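Workshop notebook, Öberg bench, November

Subject: repeat of the hide glue soak and hold trials for the Drultar chair seats.

Picked up where Margit Strand left off. Her last page has the 62 C hold written as the upper limit for the pot and I kept to it. Glue is from the Rolport sack opened last month, granular, pale, no smell to speak of when dry. Soaked overnight in cold tap water, 300 g dry glue to 450 g water. By morning there was no free water on top and the granules had swollen evenly to the bottom of the jar. In the previous batch the bottom third had caked. Difference is probably the stirring: this time I stirred again ten minutes after adding the water, and last time I did not.

Heated in the jacketed pot. Controller overshoots by 3 degrees on first warm-up and then settles. I now set it to 57, wait for the overshoot to pass, and bring it up to 60 by hand. Tedious but the glue never sees more than 61. Sølve Hägglund thinks the sensor sits too far from the heating element and wants to move it into the glue itself. I would want a sleeve on it first. Glue in the connector is how we lost the last one.

Viscosity by the drip method off the brush. Thin at first, good after an hour with the lid on. Skin formed whenever the lid was left off for more than a few minutes. Skin was lifted off and thrown away, not stirred back in. Water added twice, a tablespoon each time, warmed first.

Test joints: six lap joints in beech, planed the same morning, glued with the grain parallel. Three had the wood warmed with the heat gun, three were glued at room temperature. Shop was at 17 C, which is on the cold side. Open time on the cold pieces was under a minute. The glue had gelled on one of them before I had the clamp closed. I closed it anyway and marked it C2 so it can be told apart later.

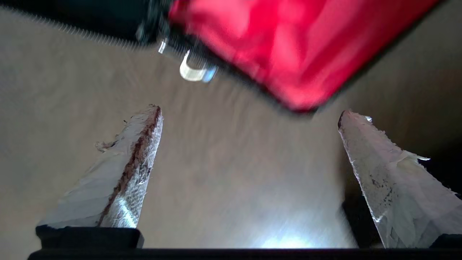

Warmed pieces gave closer to two and a half minutes, enough to position the joint and correct it once. Squeeze-out was even along both edges. Clamps came off after four hours and the joints were stacked on the rack by the window wall to cure.

Broke them on the lever rig the next afternoon. Readings in newtons at the end of the arm:

W1 1452, wood failure
W2 1390, wood failure
W3 1418, wood failure
C1 1105, mixed
C2 640, glue line, clean separation
C3 1180, mixed

C2 is as expected and should not be averaged with the others. The face shows a dull film where the gel never wetted the second piece. C1 and C3 are usable for a low-load part but I would not put them in a seat rail.

The rig arm still has play at the pivot. I zeroed before each pull, but the numbers are for comparison within this set and should not be put next to the Florkano results from the spring. Those were taken on the old arm.

To do before Friday:

Warm the rails in the cabinet, 40 C for an hour, and see if the heat gun can be dropped.
Repeat C series with 10 percent urea on dry glue weight, same beech board if there is enough left.
New bushing for the rig pivot. Sølve has the drawing.
Ask Margit whether her 62 was read at the pot wall or in the glue. It changes the limit.

Leftover glue went into the shallow tray in the refrigerator, labeled with batch and number of heatings (one). Discard after the third.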